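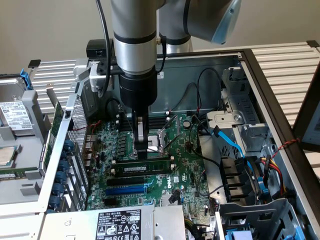

Week 8 – insertion under contact, notes for the lab

Recap from last time. Position control alone is fine for moving above the board. Not fine once the module touches the slot. Small pose error + stiff controller = big force, and the board loses.

Pipeline in the Skernura stack, in order:

perceive – segment the slot bank, fit a line to each slot, get slot pose in the base frame
plan – free-space path to the pre-insert pose, straight down at the end, no wrist flips
align – visual servo on the slot ends, stop when error stays under threshold
insert – switch to impedance mode, search, push, check

Perception. Slots are black, thin, close together and all look alike. Classic failure is locking on to the neighbor. Fit the whole bank first, then index into it. Don't detect slots one at a time!! Shiny stuff (socket frame, coin cell, power supply) gives depth holes, so mask before fitting the plane. Cables are worse – they move between runs, so never put them in the static collision map. Re-scan every cycle.

Planning. Case walls and drive cage go in as boxes, padded. Fingers are narrow but the gripper body isnt, check clearence for both. If the planner times out look at the goal pose before you blame the planner, it's usually in collision already.

Insert. Low stiffness across the slot, medium along it, force limit on z. Spiral search first, then tilt: one end in, lower the other. Success test = depth AND force profile. Depth alone will pass a module sitting crooked on the latches.

Logs. Dorura run set has 2958 attempts, 209 marked as wrong slot. Split by case, not by attempt, otherwise you're testing on boards you trained on. The August labels are bad, skip them.

To do before 12th October
– reproduce the neighbor-slot error with bank fitting turned off
– plot z force against depth for run 244, mark where the search ends
– read the Clindley handout on impedance, first half only

Gain tables are in the shared folder, same place as week 7.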